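FOR IMMEDIATE RELEASE

31 October 2021

Argate Pictures Unearths a Creature Feature That Was Doing Perfectly Well in the Ground

"Zitasar" comes to disc and select screens, restored from the only print anyone could find

Argate Pictures is pleased, and slightly surprised, to announce the home video release of "Zitasar," the swamp monster picture that opened on 12 screens in the fall of 1983 and closed on most of them before the popcorn was swept up.

The film runs 90 minutes, of which the monster is present for a good deal less. Directed by Kwan-ho Leung on a budget he still describes as "a used car and a favor," it follows a county water inspector who suspects that something is living in the Stestia reservoir. The mayor disagrees. The mayor has a boat parade to think about. Viewers who have seen a movie before will have a sense of how the boat parade goes.

For decades the film survived on rental tapes so worn that the final act played as a kind of green weather. Fans traded copies anyway, argued over whether the creature had two arms or four, and wrote to Argate often enough that the company finally gave in.

"I was asked in September if I still had the negative," said Leung. "I told them I did not have the negative when we were making it."

The new transfer comes from a 35mm print that spent most of its life in a drive-in projection booth outside the town of Long. Argate's restoration lead, Jessie Rutherford, worked through the reels by hand, removing splices, dirt and what she believes to be mustard. Colors have been returned to the levels the director remembers, with the exception of the blood, which he remembers as blue and was overruled on.

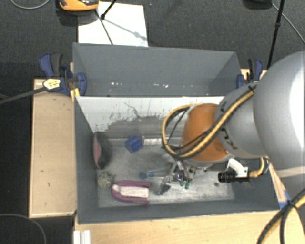
By Jessie Rutherford, Argate Pictures

A word on the creature, as it is the thing I get asked about. The suit has two arms. The other two belong to the man holding up the suit. On tape you could never tell, and I went back and forth on whether to darken the shot and save everybody some embarrassment. I left it alone. He did a day's work in cold water and he has earned his close-up.

The sound was harder. The dialogue track had a hum under it from start to finish, and once I got rid of the hum you could hear the dialogue. I put a little of the hum back.

My favorite stretch is still the boat parade, which was shot in one evening with every boat the crew could borrow — and one they were asked to return. It is a lovely, sloppy, big-hearted sequence and it looks better now than it did on opening night. I am told the competition is not stiff.

RELEASE DETAILS

The first pressing is limited to 700 copies, with 377 already spoken for by people who ordered before there was a cover. Extras include a commentary by Leung, who falls silent during the love scene and does not explain himself, plus the original trailer, a reel of monster tests and the alternate ending, in which the mayor apologizes.

The disc is region free. A short run of theatrical screenings will follow, with cities to be listed on the Argate website as theaters agree to it.

Review copies and stills are available on request from the Argate press office. Please say which you want. Last time we sent everybody both.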